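Setting Up Voice Chat and Recording for Your Trudia Corporation

Part 3: Push-to-talk, channels and your first recorded fleet

If you've followed me through the first two parts, you have a Trudia account, your pilot is out of the newbie station, and you've been accepted into a corp. Good! Now you need to be able to hear people and be heard, and (if you're the one who drew the short straw and got put in charge of comms) you need to get a clean recording out of it so the folks who missed the fleet can listen later.

I use Sison for voice. There are other programs and plenty of corps swear by them, but Bundham, the alliance I fly with, runs everything through Sison, so that's what I know and that's what I'm going to walk you through. Most of the menus will look familiar whatever you use.

Before you start

You'll want a headset with a mic, the Sison desktop client (not the browser version, it can't record), the server address from your recruiter, and enough free disk space for audio. A three-hour fleet on my settings comes out to 459 MB, so a nearly full drive is going to bite you halfway through the fun part.

Close Trudia while you do this. I know, I know, you want to spin your ship in the hangar. But the game grabs the audio device when it launches and Sison can get confused about which one it's supposed to be using.

Connecting to the server

1. Open Sison and click Connect, then New Bookmark.

2. Paste in the server address. Watch for a stray space at the end when you copy it out of the corp mail. I've helped so many new pilots with "server not found" and it's nearly always the space.

3. For Display Name, type your pilot name exactly as it appears in the game, with your corp ticker in square brackets in front of it.

4. Leave the password blank unless your corp uses one. Click Save, then double-click the bookmark.

5. You'll land in the Lobby. Stay there until someone with roles gives you your tags. In Bundham you can type !tags in the Lobby text chat and the bot will check your pilot and do it for you.

Note: If the bot says your pilot is not in the alliance and you joined today, wait for the next update. It refreshes on its own and hammering the command won't speed it up (it'll mute you for a bit if you try, ask me how I found that out).

Push-to-talk

Please use push-to-talk. Please! Voice activation is fine in a quiet room with two friends, but in a fleet channel it means everyone gets your keyboard, your dog and your dinner.

6. Go to Settings, then Voice, and change Input Mode to Push-to-Talk.

7. Click the Hotkey box and press the key you want. I use the thumb button on my mouse. Don't pick anything you've already bound in Trudia, or you'll fire your guns every time you say hello. In high security space that gets you blown up by the police, and your corp mates will bring it up forever.

8. Set Release Delay to 300 milliseconds. This keeps the mic open for a moment after you let go so the ends of your words don't get chopped off.

9. Press Test and say something longer than "test." Read the back of a cereal box. The bar should sit in the green and only touch yellow when you get excited.

Caution: Turn your headset volume down before you press Test for the first time. The playback comes through at full volume no matter where your slider is, and it is LOUD.

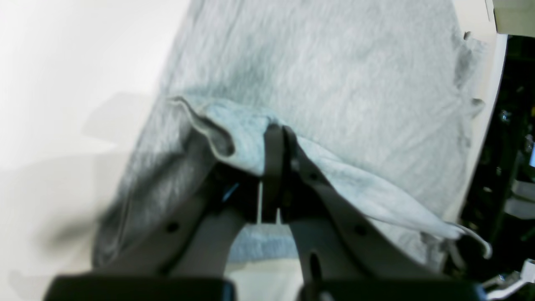
The Hangar Hermit
Comms officer and guide writer

Posted December 30, 2024

Channels and who talks where

Every alliance lays this out differently, but the Bundham tree is pretty typical. There's the Lobby, a couple of social channels, the mining channel (the friendliest place on the server, go hang out there even if you never mine), and then the fleet channels at the bottom.

In a fleet channel the commander has priority. When they key up, everybody else gets ducked down low. You don't need to set anything for that on your end, but you do need to leave it alone:

10. In Settings, then Playback, make sure Respect Priority Speaker is checked.

11. Set Ducking to 27 percent. Lower than that and you can't hear scouts at all while the commander is talking. Higher and it all turns to soup.

12. Add the Command channel to your Whisper List only if you've been asked to scout. If you're a regular line member, skip this step.

If you get dragged into a channel and can't hear anyone, check that you're not deafened (the little crossed-out headphones by your name). If you can see people's lights flashing but there's no sound, your playback device has switched. Go back to Settings, then Playback, pick your headset by name and don't leave it on Default.

Recording a fleet

Okay, comms people, this bit's for you. Everyone else can skip down to Troubleshooting.

13. Ask first. Say it out loud in the channel and put it in the fleet message too. Some people aren't comfortable being recorded, and some fleets are secret for good reasons. Bundham's rule is that the fleet commander has the final word.

14. Go to Tools, then Record, and choose Separate Tracks. It makes a file for each speaker. It's a little more work afterward, but you'll be able to turn down the guy with the box fan.

15. Pick a folder that isn't synced to the cloud. The sync program will try to upload the file while Sison is still writing to it, and I've lost a whole Suvville defense that way. It was a good one, too.

16. Hit the red button and watch for the timer to start moving. If it stays on zeros, stop, switch channels and back, and try again.

17. When the fleet is done, press Stop and wait for "Finalizing" to go away before you close the program.

Caution: If Sison crashes while recording, don't open it again right away. Copy the temp folder somewhere safe first. The next launch clears it out.

I keep recordings until the end of the month and then delete everything except the highlights. Back in August I let them pile up and it got silly.

Troubleshooting

People say I sound like a robot. Usually it's your connection. Turn Bitrate down one notch in Settings, then Network, and stop any downloads. If it only happens in big fights, the game is eating your processor, so drop your graphics settings before you undock.

My hotkey works on the desktop but not in the game. Run Sison as administrator. You can set that permanently by right-clicking the shortcut and looking under Compatibility.

I hear myself echo. Somebody has speakers on. Ask everyone to mute, then unmute one at a time until you find them. Be nice about it.

The bot took my tags away. Your login token expired. Sign in again on the alliance page, then type !tags in the Lobby.

My recording is silent. You were probably recording from the Lobby while the fleet was in another channel. Sison records the channel you were in when you pressed the button, and it doesn't follow you when you get moved.

Part 4 covers overview settings and how to get your broadcasts showing up in the right order. Have Trudia patched and your comms working before you start that one, it's a lot easier to do with a friend in the channel reading the tab names back to you.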